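Workshop notebook, Henirstead, Tuesday

Started 8.40. Glue room at 17 degrees, a bit cooler than I'd like but it came up by mid-morning.

Hide glue, second batch from the Grolten pearls. Soaked 100 g overnight in cold water, same jar as before. They had swollen evenly this time and there was no hard core when I cut one open. Poured off the spare water and warmed in the double pot. Held at 60, went to 64 once when I was on the phone — took it off the ring until it dropped back. Skin on top by ten o'clock, lifted it off and threw it away.

Test joints as last week: beech to beech, lap joint, 50 mm overlap. One set with the new batch straight, one with a small pinch of urea, one with the old Dekker glue as the control. All clamped by 11.15. Labelled in pencil on the end grain because the tape labels came off last time and we lost two results.

Open time, straight batch: gelled on the wood in just under a minute. With urea, nearly three minutes. That is enough for a chair back if one person brushes and another closes up, but I wouldn't want to do it alone. Warming the parts first helps more than I expected. Ten minutes in the hot box and the straight batch stayed workable for almost twice as long.

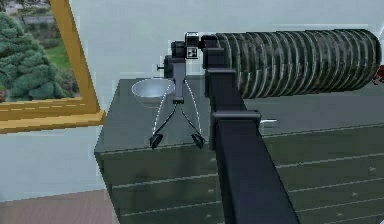 Brush notes. The cheap bristle brush sheds into the pot. The Weltent round one is better but the metal band is starting to rust and it left a brown streak on a sycamore offcut. Wouldn't matter on beech, would matter on anything pale. Try one tied with string.

Broke last week's joints after lunch. Weight at failure, on the lever rig:

Old Dekker glue: 223 kg, failed in the wood
Grolten, first batch: 181 kg, failed in the glue line
Grolten, first batch, parts warmed: 219 kg, mostly in the wood

So the first batch wasn't weak glue, it was chilled glue. The broken face on the cold one was shiny and smooth, with the brush marks still in it, which fits. I had put it down to overcooking and was wrong. Corrected the note in the front of the book.

Reversing a joint: tried the old stool rail with warm water and a thin knife. Let go after roughly 20 minutes, clean, no torn fibres. Meths down the gap was quicker but it clouded the shellac next to it, so keep that for bare wood only.

Stock: one full bag of pearls left, order 1112 still not here. Urea fine. Need more cauls, the long ones have got a bow in them.

Leave the clamps on until tomorrow morning. Pot is in the fridge with the lid on, marked. Don't reheat it more than twice — bin it after that and write it in here.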